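Progress report to the Papadakis Fund
Project: Small whiteboards for the reading rooms in Kistville
Prepared by: Nahom Admasu, project coordinator, Itum Learning Center
Date: Jun 25, 2018

1. Purpose of this report

With this report I inform the Fund about the work done since March, when the second part of the grant was received. I describe what we bought, how the boards are used at the tables, how we clean and store them, and what we still need to do before the grant period ends. The accounts are sent separately by our office, so I mention money only where it explains a decision.

2. Short background

The reading rooms serve adults who come back to learning after many years, and also children who come after school. Before the grant we worked mostly with paper. Learners wrote a word, made a mistake, and wanted a new sheet. Many of them were ashamed of the crossed-out words and hid the paper under the book. Our teachers asked for something that can be wiped and used again at the table, by two people sitting together.

In the application we promised small boards for all tables, markers in two colors, erasers, and a simple guide for the teachers. We also promised to test different ways to clean the boards, as the large wall board in the Hullel room was ruined by the wrong liquid some years ago and we did not want to repeat this.

3. What was bought and delivered

We have now received 154 boards. The first delivery was complete. In the second delivery 15 boards had a damaged surface and the supplier exchanged them without cost, but it took longer than we hoped. During the waiting time the Hullel room shared its boards with the evening class, and this worked well enough.

Markers were ordered in blue and red. The teachers use blue for the word or the drawing and red for the correction or the underlining. We decided not to buy black and green, although they were in the first budget, and the difference went to more erasers. I wrote to the Fund about this change in March and received the approval.

The erasers are of the sponge kind. We first tried felt erasers from our old stock, but they were already full of ink dust and left more than they took away. The sponge kind can be rinsed in the sink. They need to be dry before they are used again, so we keep a second set on the shelf in each room.

4. Use at the tables

The boards are used flat or at an angle, as the learner prefers. Older learners like to have the board a little raised, because then they do not need to bend the neck. Children mostly draw first and write later. We do not stop this. A teacher in the morning group has made it into an exercise: the child draws a thing in blue, the neighbor guesses the word, and then they wipe and change places.

5. Cleaning

This part of the work was larger than planned. The guide from the supplier says only that the board should be wiped after use. In practice a mark which stays on the board over a weekend is more difficult to remove, and when it is rubbed hard the ink spreads and the whole surface becomes gray. We compared dry wiping with the sponge, wiping with a damp cloth, and a cleaning spray.
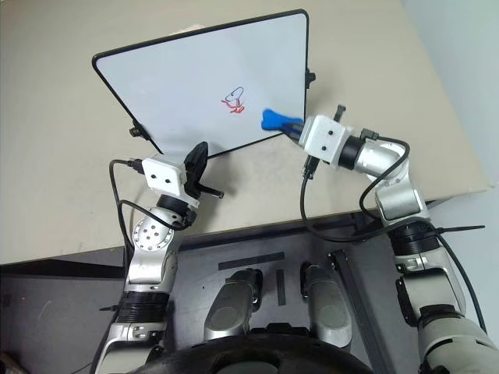
Table whiteboard with a small drawing in blue and red, and the blue eraser held against the surface.

Our conclusion so far is that dry wiping is enough for daily use, if it is done on the same day. Light smudges stay after some weeks, but they do not disturb the reading. For these the damp cloth is used once a week. The spray gave a very clean surface, but the smell was strong in the small room and two learners complained of headache, so we stopped with it. Red ink is a little harder to remove than blue. I cannot say if this is the color or only the brand we bought, and I will ask the supplier.

We have written the cleaning steps on one page, in large letters:

Wipe the board before you leave the table.
Use the dry eraser first. Press lightly.
Start at the edge of the drawing and move over it.
Do not use your hand or sleeve.
Put the cap on the marker and lay it flat.

The page hangs beside the shelf in each room. The line about the sleeve was added after a request from the parents.

6. Storage

The boards stand upright in the shelf with a sheet of thin card between them. In the beginning we put them in piles, and the corners scratched the next board. The cards are cut from old calendars, so this had no cost. The erasers have their own box, away from the markers, and the box has no lid so that the air can come in.

7. Difficulties

The markers are used up faster than we calculated. We planned for 30 markers per month for all rooms, and this was enough only in the first month. Part of the reason is that caps are lost and the markers dry out. We now tie the cap to the marker with a short string in the children's room – it does not look nice, but it helps.

The guide for teachers is late. The text is ready, but the translation of the last chapter is not finished. I take the responsibility for this, as I gave it to the translator too late.

8. Next steps

Until the end of the grant period we will finish and print the guide, hold one meeting with the teachers of all rooms about the use of the boards, and make a last check of all surfaces. Boards that cannot be cleaned anymore will be listed in the final report. We would also like to move the remaining amount for the cleaning spray to markers. I ask the Fund kindly to confirm if this is possible without a new form.

Nahom Admasu
Itum Learning Center, Kistville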